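Notes on grasp scoring, July 21, 2021

I spent most of this month on the stopping rule for the hand. Until now the fingers closed to a fixed current and held, which worked for blocks and badly for anything thin. Hrvoje Zupan suggested we watch how fast the current rises instead and stop when the slope levels off. It took him an afternoon to write and me two weeks to test.

The new rule ran on the same 31 objects as the old one, 14 tries each. I scored from the wrist cameras.
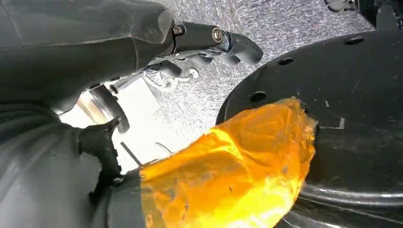
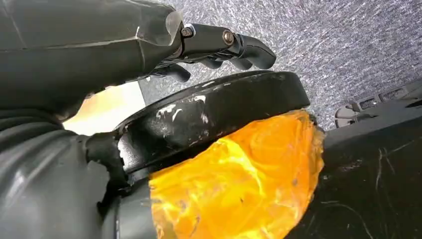 Wrist camera views.
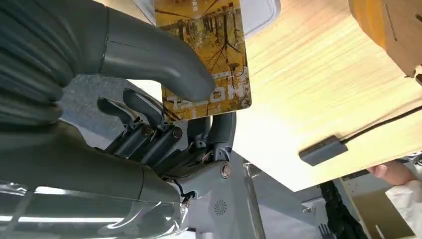 Flat things gained the most. Cards and thin lids used to bend or slip, and most of them now stay put for the full hold. Soft bags are no better, and two of them got worse. My guess is that a bag never gives a clean levelling off, so the hand keeps closing until it times out at 700 milliseconds. Sylvain Deschamps thinks the filter is too slow and wants it at 40 hertz. We haven't settled that.

Scoring by eye is the weak part. I went back over one batch a few days later and changed my mind on several tries, always the ones where a fingertip hid the contact. Hrvoje will score the same batch without seeing my marks.

The code is in the Fitari folder under the old name. I'll rerun the bags in August with both filters.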